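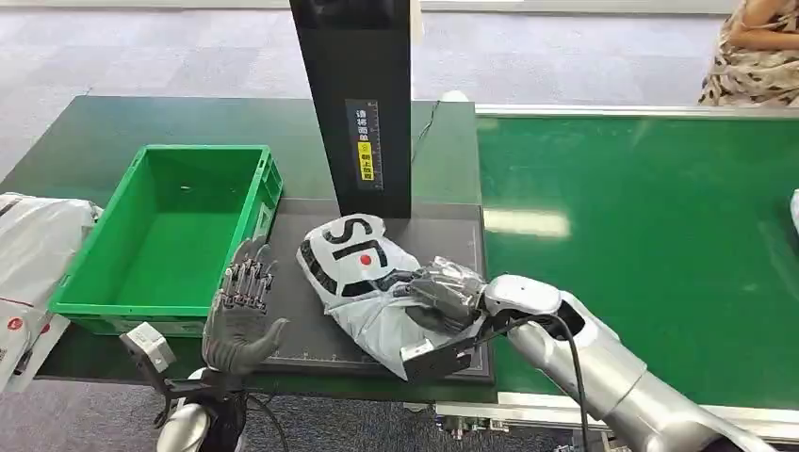 A white plastic mailer bag marked "SF", held down by a mechanical hand on a dark grey work mat.

The Vevodham Round is a long-distance cycling route that starts and finishes in the market town of Vevodham. It passes through Trinholm and Faton and includes 1,803 metres of climbing, most of it saved for after lunch. It is ridden as an organised event each May and by solitary optimists at other times of year.

Route

The Round runs anticlockwise, a direction fixed by the first edition and defended ever since with more heat than evidence. Riders leave Vevodham by the cattle market and follow the river lane to Trinholm, a flat stretch on which most people go too fast. Beyond Trinholm the road turns south and begins to climb through beech woods to the ridge.

The best-known feature is Tuncer Bank, a narrow lane with a maximum gradient of 22 per cent. The steepest part comes immediately after a cattle grid on a left-hand bend, so that any speed carried up from the valley is of sentimental value only. The surface was relaid one January and began to come apart again by the summer. Walking is permitted under the event rules and is common among riders who said at breakfast that they would not.

From the top of the Bank the route drops to Faton, crosses the ford (there is a footbridge, with a step at each end) and returns to Vevodham by a series of short hills. These do not have names on the map. They have been given several by riders.

History

The route began as a club run, planned on a paper map that had been folded so often that two villages had worn away at the crease. Both were left out of the original itinerary. One was added later, after a letter from the parish; the other has made no complaint.

The first organised Round drew 13 starters, 10 of whom finished. Two of the remainder stopped at the pub in Faton, and the third is recorded in the club minutes as "went home, sensibly". Entries grew slowly over the following years, helped by a favourable mention in a regional touring guide which described the climbing as "rolling".

Event format

The Round is not a race, and no finishing order is published. Each rider carries a card to be stamped at Trinholm, at the top of Tuncer Bank and at Faton. The Faton stamp is a rubber hedgehog. A card without the hedgehog is not accepted, however muddy its owner.

Mudguards were compulsory in the early editions and are now merely encouraged, a change that prompted two resignations and one return. Electrically assisted bicycles are admitted, though their riders are asked not to chat on the Bank.

The most recent edition was held on Sunday, May 25, 2025, in a headwind that appeared to follow the route.

Access

Vevodham has a railway station with limited space for bicycles. The lanes are open to motor traffic throughout, and Tuncer Bank is not gritted in winter. Water is available from the tap beside Faton village hall - the one on the left, as the other is for the allotments.

See also

Trinholm Moor Road
Faton Ford
List of steep lanes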